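Fuel Supply Upgrades on Older Turbocharged Cars
Speaker notes, 14/02/2025
Presenter: Danica Kneževič, Technical Training, Sakmont

Slide 1. Welcome and scope

Welcome the members and thank Bošković for the use of the hall. State that the session covers fuel pumps, wiring and pressure regulators for factory turbocharged cars with electronic injection. Injector sizing was covered in December and will not be repeated. Questions may be taken at any point.

Slide 2. Why the fuel system comes first

Many owners raise boost before checking fuel supply. A pump that has been in the tank since the car was built may hold pressure at idle and fall short under load. The engine then runs lean at the moment it can least afford to. Detonation follows, and head gaskets and pistons are the usual casualties.

Ask how many in the room have logged fuel pressure under full boost. Allow time for replies.

Slide 3. How pressure should behave

With a boost-referenced regulator, fuel pressure rises one psi for each psi of boost. Set base pressure with the vacuum line removed and plugged, then reconnect it. If pressure climbs with boost and then flattens or drops, the pump, the wiring or the filter has reached its limit. Change the filter before buying anything else.

A gauge must not be brought into the cabin on a plain fuel line. Use an electric sender, or mount a mechanical gauge outside the windshield for testing only.

Slide 4. Wiring

The factory feed to the pump is long and thin. Voltage measured at the tank is often well below voltage at the alternator, and pump output falls with it. The Willex relay kit runs a fused wire directly to the pump and uses the original feed only to switch the relay. Fit the fuse close to the power source. Clean the ground point to bare metal and protect it with grease afterward.

Show the sample harness here and pass it around. Please make sure it comes back – it is needed for the next chapter visit.

Slide 5. Case history

The car was a club member's sedan with a Prondent pump installed in the original hanger. The complaint was hesitation above 2000 rpm under load. The previous shop had replaced the pump twice. Our technicians found a split in the short hose between the pump and the hanger, inside the tank. Pressure at idle was normal, and the leak showed only with rising boost. Parts came to less than 50 dollars. The car has since covered 3581 miles without further complaint.

Stress that hose used inside the tank must be rated for submersion. Ordinary fuel hose is rated for fuel on the inside only, and it will soften.

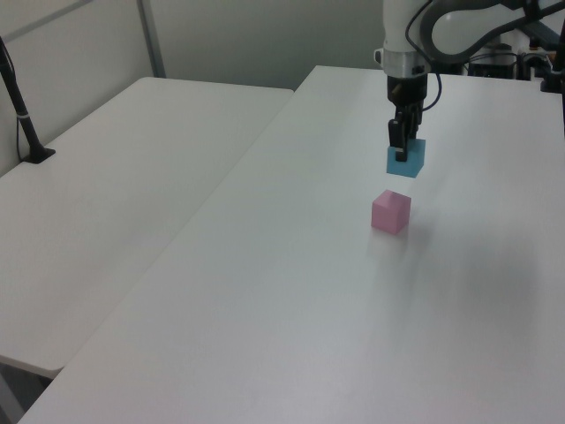

Slide 6. Installation order

Read the list slowly. Members will wish to take notes.

Disconnect the battery and relieve fuel pressure.
Run the tank low before lowering it.
Replace the strainer and the tank seal with the pump.
Fit the relay harness and check voltage at the pump connector.
Set base pressure and inspect every joint for leaks.
Make the first loaded run at stock boost, with logging.

Repeat that the work must be done outdoors or with the doors open, away from any heater or pilot light, and with a fire extinguisher within reach.

Slide 7. Support and ordering

Printed instructions are on the table by the entrance; roughly 200 copies were brought. Sakmont supports the kits it sells by telephone and will review logs sent in by chapter members at no charge. Orders placed through the chapter secretary receive the club price – individual orders do not.

Hand back to the chapter president for the notices. The parking lot gate closes after the meeting, and cars left inside cannot be collected until morning.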